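We use cookies to improve your experience on this site. By continuing to browse you accept our use of cookies. Manage preferences

15 July 2021
By Hülya Dağdelen

Every time a national side loses badly away from home, somebody in a blazer says the words "player pathway" and we all nod. I have been nodding for years. I would like to stop.

The latest version comes from the people who run our regional soccer league, who have decided that what the game needs is a new elite academy tier for under-13s. It will be called the Girkance Program, it will run for 11 months of the year, and it will take 70 kids out of the clubs they play for now. The launch document has a great deal to say about excellence and very little about what happens to the teams left behind. I read it twice to be fair to it.

I am told the model works overseas. Which model, and where, is never quite pinned down. What the boosters usually mean is that a country with good players also has academies, and that one must have produced the other. That same country will also have decent pitches, coaches who are paid on time, and a park at the end of the street where a nine-year-old can kick a ball until dark without a permit. You could just as easily credit the park.

My own club, Güneş, has six junior teams. We have lost kids to selection squads before and mostly wished them well. A few did nicely out of it. More came back at 15 or 16, and a fair number never came back to any club at all. The league does not know how many, and when I asked, I was told the information wasn't collected in that form. So we are about to build a bigger version of something whose results have never been written down. If a coach ran a season that way he'd be out by Christmas.

Then there is the money. Families will pay a fee, which the document calls a contribution, and it comes to $614 a term before boots, travel or the tracksuit. The league says 200 families have already registered interest. I don't doubt it. Registering interest costs nothing, and if you tell parents that a door is closing they will run at it. What I'd want to know is how many of those families are still there after the second invoice, and whether any of them live on the east side, where our best under-11 side came from last year.

There are bursaries, I should say. There are always bursaries. The document gives them one line, with no figure in it.

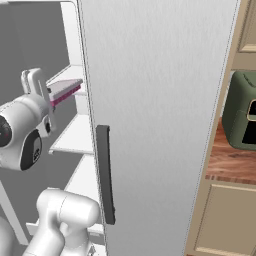
ULTALHOLM, May - The public meeting was held upstairs at the Kultico sports centre, and it was better attended than most of our home games. Malte Mühlbauer, who has been hired to direct the program, spoke for forty minutes and spoke well. He has coached at a decent level and he plainly likes kids. I went in ready to dislike him and couldn't manage it.

But I noticed what he didn't answer. A father asked what a 12-year-old would be told on the day he was cut, and who would tell him. Mühlbauer said the program would have "exit conversations". The father asked again. We moved on to pitch allocation.

A mother near the back asked about girls. There will be a girls' intake, she was told, in the second phase. There was no date for the second phase. I have heard about second phases before, and I played most of my own junior soccer waiting for one.

The pitch question got the loudest reaction of the night, and rightly so. The academy wants the two good surfaces from five o'clock on weeknights. Everyone else shifts to the lower fields, which flood, or trains later, which means eight-year-olds under lights on a school night. The league's view is that this is a matter of scheduling. I suppose it is, in the way that being moved out of your house is a matter of address.

None of this makes me an enemy of good coaching. If the league has a full-time director to spend, send him around the clubs. Let him take a session with our under-10s, then with the lot across the river, and let him teach the parents who volunteer because no one else put their hand up. Fix the drainage on the lower fields. It would be dull work, and there'd be no tracksuit, and in ten years you might have twice as many teenagers still playing. Some of them would be good. One or two might be very good, and you would not have had to guess which ones when they were 11 and small for their age.

The vote is at the next general meeting, and each club gets one. Ours will be against, unless the league comes back with the number of kids who quit. I've asked for it in writing this time.

Last updated: 15 July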